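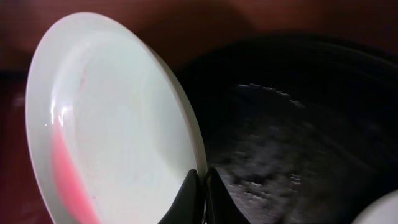
The washing-up cell at Gramdale occupies one end of a converted joinery shop and is, by the standards of the firm that runs it, a small installation. It has 2 arms, each with a two-finger gripper and a small camera at the wrist, and it works over ordinary household equipment: plates, a basin, a tray, a scouring pad. Sisodia, which built the cell and now maintains it, uses it to find out how long grippers, seals and cables last when the work is wet. The answer at the outset was not very long. Most of what follows concerns the routine that has grown up to deal with that.

A plate is an awkward thing to hold. It is heavy for its thickness, it is smooth on both faces, and the only part a two-finger gripper can use is the rim. The fingers close with the rim between them and the rest of the plate hangs out to one side as a lever. Any slackness in the finger mounts appears at once as movement at the far edge of the dish. With detergent on the glaze, the same slackness becomes a dropped plate.

The fingers are therefore the first item on the service sheet. They are black, tapered and rounded at the edges, and they are treated as consumables. Sisodia fits a new pair every 3000 closures. The old pair is wiped down, measured at the tip and bagged with its closure count. Early pairs were left on until they failed, and the wear was uneven: the finger that pressed on the face of the plate polished faster than the one behind the rim. Swapping the two halfway through their life was tried and abandoned. It evened out the wear, but each swap meant setting the grip again, and the time lost was greater than the time gained.

**Setting the grip**

Setting is done with the arm powered, at reduced speed, and with a dry plate. The technician closes the fingers on a steel gauge and checks that both tips touch together. If one leads, the gripper twists the plate as it closes, and the wrist has to absorb the load. The mount has slotted holes to allow for this. The screws are nipped up, the gauge is tried again, and only then are they tightened fully.

Closing force comes next. The controller takes a number with no unit attached, a habit of the gripper's maker that Sisodia's staff have stopped complaining about. For plates the cell uses 741. The figure was reached by starting low and increasing it until a soaped plate could be tilted over the basin and held there without creeping. A higher value holds no better and shortens the life of the drive.

The wrist camera is checked last. Its view has to include both fingertips, and this limits how far it can be turned. A printed card is clamped in the gripper and the camera's position is worked out from it. The whole calibration is repeated if the error is too large, which usually means that the bracket has been knocked. Lighting receives less attention than a visitor might expect. White glazed ware against a black basin gives plenty of contrast, but it also gives glare, and the exposure is fixed so that bright reflections do not drag the rest of the picture down into shadow.

**Water**

The remaining work is mostly keeping water where it should be. When the cell was commissioned in February the arms were bare, and the first fault came from a connector at the wrist. Water had run down a cable, reached the lowest point and collected there. The cable now leaves the wrist in a loop that hangs below the connector, so that drips fall from the bottom of the loop. It is an old electrician's practice and costs nothing.

Sleeves were added afterwards. The first, from Puser, were a coated fabric closed with a strap, and they did well enough against splashes. They did less well against steady wetting, as the stitching let water through. The present sleeves are moulded and have no seams. They are stiffer, and the arm's payload settings had to be altered to suit. A sleeve is taken off after every 300 hours of running and turned inside out. If the inside is damp, the arm does not go back to work until the source has been found. 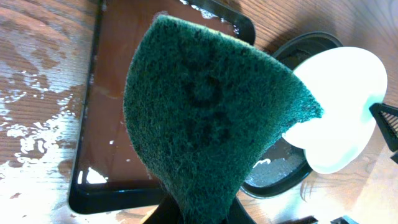

Scouring pads cause more trouble than plates. A pad has no fixed shape. It compresses when gripped, it carries water up to the fingers, and it leaves fibres behind. The fibres matter most. They work into the gap at the base of each finger, where they hold moisture against the slide, and a slide that is never dry will stiffen long before it shows any mark. Cleaning this gap is the one daily task on the sheet. It is done with a nylon brush, with the fingers fully open and the drive switched off. Compressed air was used for a time. It cleared the visible fibres quickly and drove the remainder further in.

Pads also need a force setting of their own. The plate value squeezes a wet pad almost flat at the gripped end, and water comes out over the tray, the table and the lower part of the gripper. A much lower value is used, and the pad is held near one end so that the free part can bend against the dish. Too little and the pad turns in the fingers on the first stroke. The setting depends on how worn the pad is, and pads are now changed on a schedule, before they look as though they need it.

The table itself is wooden, and Sisodia has been asked more than once why it was not replaced with steel. Its view is that the equipment is meant to cope with household surfaces, and that wood moves. It does move. The basin and tray stand on it without fixings, and their positions are taken afresh at the start of each run. The arm bases are bolted to a separate frame that passes down to the floor and touches the table nowhere – an arrangement adopted after a swollen board shifted one base and spoiled the calibration of both arms.

**Repair**

Serious repairs have been few. One gripper drive has been changed for a seized slide and one wrist joint for a noisy bearing. The joint went to Fandbridge, a repair shop with a bearing press and long experience of food machinery, and came back with a different grease and a second lip seal. The grease is thicker than the original and the joint draws slightly more current when cold. A short warm-up, with the gripper empty, has been added to the start of the day.

Spares are held on site for anything below the wrist: fingers, mounts, slides, the drive, the camera and its cable. A complete gripper change takes less than an hour, and more than half of that is calibration. Above the wrist the policy is to remove the arm and send it away. The second arm can carry on alone at a lower rate, provided that the jobs needing two hands are taken off the list.

The service sheet runs to two sides of paper and is kept in a plastic wallet on the frame. The current issue is dated July 2019. Its latest additions, in pencil at the foot, are a torque figure for the new camera bracket and a note to order nylon brushes.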